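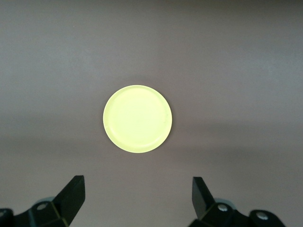

Wálter Quispe asked me whether a robot ever gets bored, and he asked it while eating a sandwich, so it took me a second to understand him. I said no. Then I thought about it all the way home, and I'm still saying no, but it's a better question than I gave it credit for.

Wálter and I both work at Nestgate, a place that packs up craft kits. If you've ever opened a box with paints and beads and little pots inside, you know the sort of thing. I've been there long enough to remember when every single thing that went into a box was put there by somebody's hand. Now some of it is put there by a robot arm, and I want to tell you what that has been like, because kids who come on our school visits always ask.

First, forget the robots from movies. Ours doesn't have a face or legs. It's an arm, bolted down, and at the end of the arm there's a gripper, which is a bit like having just a thumb and one finger. Try it yourself! Tuck three fingers into your palm and pick up a pencil with the two you have left. Easy. Now try picking up a coin from a flat table, without sliding it to the edge and without using your fingernails. Not so easy, is it?

Flat things are hard for robots for the same reason. A ball or a cup has plenty of side to grab. A thin round thing has almost none, so the two fingers have to come down low, on either side, and close at just the right height. Too high and they close on air. Too low and they bump the table.

So how does the arm know where to go? It has a small camera close to its fingers, which sounds like a strange place for an eye. Imagine you had one on your wrist! You'd see your own fingertips all day long, plus whatever you were reaching for. That's very handy for a robot, though, because it can look at the thing and at its own fingers in the same picture and work out how far apart they are. A computer does the working out. It looks for edges, and it likes a bright color on a plain background. A gray thing on a gray table gives it a lot more trouble.

Now for the part the visitors really want to know, which is whether the robot took anybody's job. I'll tell you what happened with us. Before the arm came, one person on each shift did nothing but pick up small parts and put them in trays, 500 trays on a busy day. I did that job. My wrist used to hurt by lunchtime, and I would dream about trays (I'm not kidding). When our boss said a machine was coming, I was glad about my wrist and worried about everything else. Would they still need me? I asked, and she said yes, but the job would be different.

It is different. I look after the arm now. I had to take a course for it, and I was the oldest one in the room, and I did badly on the first test and fine on the second. In the morning I check the gripper, wipe the camera and run a few practice picks. Then I watch, and I fix. If a part lands on its edge or two of them stick together, the arm stops and a light comes on, and over I go. On Monday that light came on 41 times before lunch. By the afternoon we had worked out that the new parts were a tiny bit thinner than the old ones, so I changed one number on the screen and things calmed down.

Not everyone likes it as much as I do. My friend at the next bench misses talking with the person who used to sit across from her, because that chair is gone now. One man didn't want to learn the new job and went to work at a bakery instead. And we hire fewer extra people in September, when the big orders come in, than we used to. I think you should know that too. A machine can make a day easier for one person and harder for somebody else, and grown-ups have to talk about that before the machine arrives. We did talk, but I wish we'd started sooner.

There are still jobs at our place that only people do. We tie the ribbons. We notice when a paint smells wrong. We answer the letters from kids whose box came with two blues and no red, and we send them a red.

Back to Wálter's question, then. To be bored, you have to wish you were doing something else, and the arm doesn't wish for anything. It picks up a part, puts it down and goes back for the next one, the same at four o'clock as it was at nine. I got bored doing that work. I'd sing to keep myself going, mostly the same two songs. Wálter says I still sing, only now it's to the robot.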